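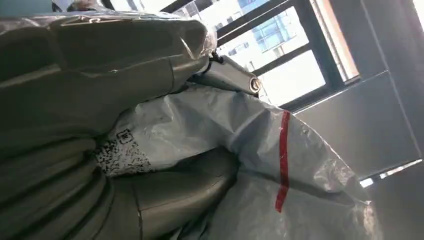 **Members' Board — Building Rules and Notices**
**Thread: Proposed change to quiet hours, effective March**

**Lendodside_Office**
The Residents' Association of Lendodside has received a written request to move the start of weekday quiet hours from 10 p.m. to 9 p.m. The request carries 20 signatures. Residents are invited to comment in this thread before the Sunday meeting. Please state your floor if it is relevant to your comment.

**V_Stelmakh**
I support the request. My household is on the third floor, and music practice next door continues until the present limit on most evenings. The rule as written permits it, and I have no complaint against the neighbor concerned. The rule itself should be reviewed.

**ostap.m**
I must object. Many of us work late shifts. A person who comes home at 8:30 would have half an hour in which to run a washing machine.

> A person who comes home at 8:30 would have half an hour

**V_Stelmakh**
Would Mr. Melnychuk accept an exception for household appliances? The signatories were chiefly concerned with amplified sound.

**ostap.m**
I would consider it — provided the exception is written into the rule and not left to the discretion of the office.

**Ndlovu_6**
May I ask how the signatures were collected? I live on the sixth floor and was not approached. The petition at Pondum two years ago was set aside on exactly this point.

**Lendodside_Office**
The signatures were collected in the lobby over 3 evenings. Section 6 of the house rules does not require a visit to each door. The list may be read at the office during normal hours.

**Ndlovu_6**
Thank you. I maintain that a lobby table misses anyone who uses the garage entrance, and I ask that this be entered in the minutes.

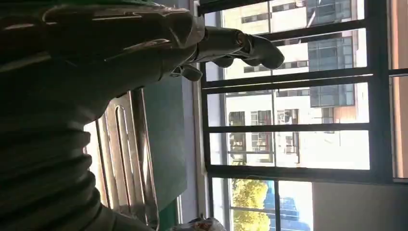
## Revised wording for comment

**Lendodside_Office**
"Amplified sound and musical instruments shall cease at 9 p.m. on weekdays. Household appliances may be used until 10 p.m."

**LYurchenko**
The wording does not mention power tools. Under the present text I could not say whether a drill is an appliance.

**ostap.m**
A drill is plainly not an appliance. With that made clear, I withdraw my objection.

**Ndlovu_6**
Mine stands.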